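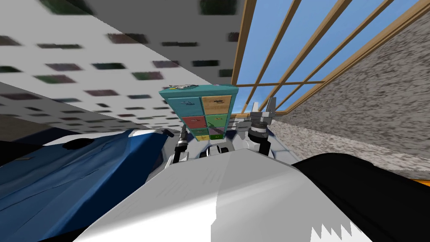

4.2 Reaching the drawers without fighting the torso

I'll admit the drawer task started as a warm-up. We already had Meslow, our motion planner, handling shelf picks in simulation, and I figured a coloured drawer cabinet would take a week or so. It took most of May.

Figure 3. Simulated drawer task, seen from the robot. Both arms are forward, with the right gripper open beside the cabinet.

The setup in Figure 3 is pretty typical of what the policy gets to look at. The view is tilted, and the robot's own white body takes up a good chunk of the bottom. Our first perception module (borrowed more or less whole from the shelf work) assumed that gravity pointed down the image, and it was hopeless at this. It'd find the blue drawer and the green one fine, then fit handles at angles no cabinet maker would ever sign off on. Rosalind Lyons rewrote the pose stage over a long weekend so that it takes the head orientation straight from the simulator state, and the silly handles mostly went away.

The colours help more than I'd like. Each front in this cabinet is different from its neighbours, so a segmentation model can lean on colour alone and look very clever. The exception is the teal drawer in the bottom section, because the cabinet body around it is the same teal. We kept that one in on purpose. With colour-only segmentation the teal front got merged into the cabinet body again and again, and the planner was then handed a target the size of the whole unit. Adding a depth edge term fixed most of those cases. I've put the leftovers in Section 5, and they're still a bit of a sore spot.

Now, the arms. Meslow plans both of them together, which is slower than planning one at a time but saves a lot of grief near the central structure, where the elbows like to swap sides. We sampled 3,698 start poses and kept any where at least one gripper could get to a handle without the wrist crossing the body. For each pose the planner had a budget of 900 milliseconds. If it ran out of time we didn't retry, we just logged a failure and moved on – harsh, maybe, but retries had been hiding our worst cases for ages.

With the old cost function, 77 per cent of the kept poses gave a usable plan. Conall Cronin then suggested we stop penalising distance travelled by the idle arm, since all that did was park it somewhere awkward and make the next reach harder. That change took us to 98 per cent. I was suspicious of the jump and reran the lot with fresh seeds on the Bosbridge cluster, and the number held.

One caveat on all this. The metric counts a plan as usable if it's collision-free up to the handle, and it says nothing about the pull itself. Pulling uses a separate compliance controller, with the gains tuned by hand for each drawer size, and I cover that in 4.3.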